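Chapter 4
Bread, Boats and Bad Roads: Feeding the Siege of Skov

Ask a friend to picture a siege and you will probably hear about cannon, ladders and a hole in the wall. All of that is coming, and the cannon at Skov are worth the wait! But before a gun could fire, it had to be dragged to the spot, and the people dragging it had to eat. So we begin with flour.

In the last chapter we left the northern army camped at Boline, pleased with itself after an easy summer. Its commanders had taken two small forts almost without a fight, and they believed Skov would go the same way. The town stood on a bend in the Firnarel, with water on three sides and a single road on the fourth. On a map it looks like a place that could be cut off in an afternoon. It held out for 49 days.

As you read, keep one question in your notebook: who was really cut off, the people inside the walls or the people outside them?
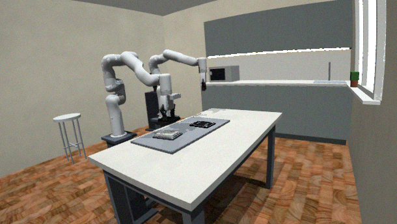
The road from Boline

An army of this period was a town on the move. Along with the soldiers came bakers, blacksmiths, drivers, laundresses, children, and a great many horses. The horses were the hungry ones. A soldier could march for a day or two on what was in his bag, but a horse pulling a wagon needed feed every single day, and much of what the wagon carried was feed for the horse in front of it. The farther the army got from its stores, the worse this became.

The quartermaster's book from Boline survives, and it is a wonderful thing to read, full of crossings-out and grumpy notes in the margin. It lists 555 wagons ready to leave for Skov. The same book, a few pages on, shows how many came back needing new wheels or axles, and the clerk's handwriting gets smaller and smaller as he runs out of room. The road crossed low, wet ground for most of its length, and in one place it took the lead wagons 11 days to cover a stretch that a rider could manage before supper.

There was another way, and this is where the river comes in. Barges could bring down in one trip what the wagons hauled in a week, provided that someone controlled the landing at Oka.
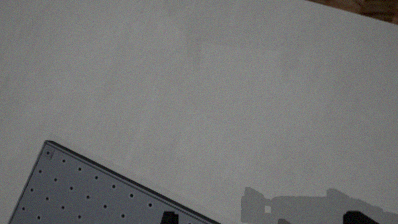 The landing was a modest place, a few sheds and a wharf, and neither side had bothered to fortify it. Once the first wagon trains bogged down, both sides wanted it badly. The garrison at Skov sent boats upriver by night to burn the sheds. The besiegers rebuilt them, lost them again, and finally put a battery of guns on the bank that they would much rather have pointed at the town walls. You will find the order for that battery among the sources at the end of this chapter. Read it slowly, and notice what the writer complains about first.

The sections that follow take the siege in order, from the digging of the first trench to the hard frosts of January, when ice closed the river to everyone. We will go inside the walls as well, where the price of a loaf was posted each morning on the church door and where the millers, for a few weeks, became the most important people in town.

Words to know before you start: garrison, battery, quartermaster, forage, magazine (the kind that holds supplies).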